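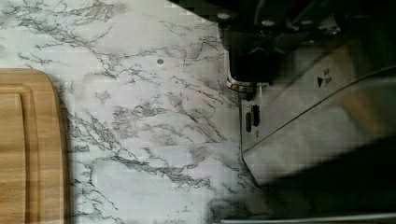 We went to the open morning at the Candden playgroup in July. My daughter is two and a half and starts somewhere in the autumn, so I am going round the places we can reach on foot or by one bus. This was the second. I took her with me and left the baby with my mother.

Getting there

The 38 bus stops at the end of the road and the walk up takes a few minutes with a pushchair. There is a ramp at the side door. Doors opened at half past nine and we were early, so we stood in the porch and she took her shoes off and put them on again.

Waltraud Kofler runs the group and met everyone at the door. She gave each child a sticker with their name on it. Mine put hers on her knee and would not have it moved.

The main room

It is one long room with a low fence across the middle, under-twos on one side and the older ones on the other. The older side has a home corner, a sand tray, a book box and a rug with blocks. My daughter went to the sand tray and stayed there for most of the visit, filling a jug and pouring it into a bus. Another boy wanted the jug. One of the staff sat down on the floor between them, found a second jug and said very little, and they carried on side by side.
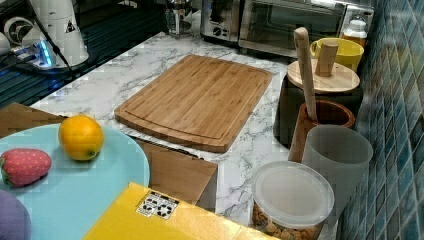

Snack time

Snack is at half past ten. The children wash their hands in a row, find a chair and pour their own water from small jugs. A lot of it goes on the table. There was toast and pear, and the older ones spread their own butter. Mine ate the butter and left the toast.

I asked about lunch, which you bring yourself in a named bag. There is a fridge, but it is small, so they ask for an ice pack in warm weather.
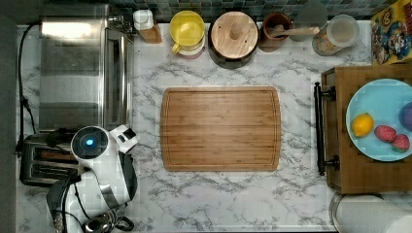 I also asked about naps. They put mats down in the back room after lunch and a child who does not sleep can look at books. That suits us, as she has started dropping hers on some days and not others.

The garden

The garden is mostly paving with a strip of grass and a mud kitchen made from an old sink. They go out whatever the weather and keep spare wellies by the door. She found a snail under the sink and carried it about until we had to leave, then cried most of the way to the gate.

Fees and places

Three mornings a week comes to 525 a term, with a deposit of 60 that comes off the first bill. You can add a lunch hour by the day. There were 3 places left for September on the older side when we went.

I am torn between this one and Durkau, which has the bigger garden but is two buses away.
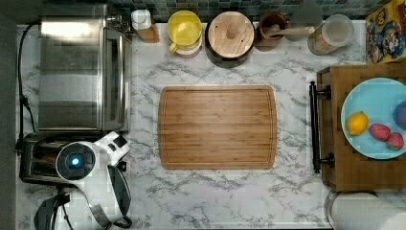

Wendelin Moser wrote that his two went to Candden, that the settling-in took his younger one a good three weeks, and that they let him sit in the corner with a newspaper for as long as it needed. He also said to ask for the same mornings each week, as his son found changing days hard.

I have sent the form in for the three mornings and we see Durkau next.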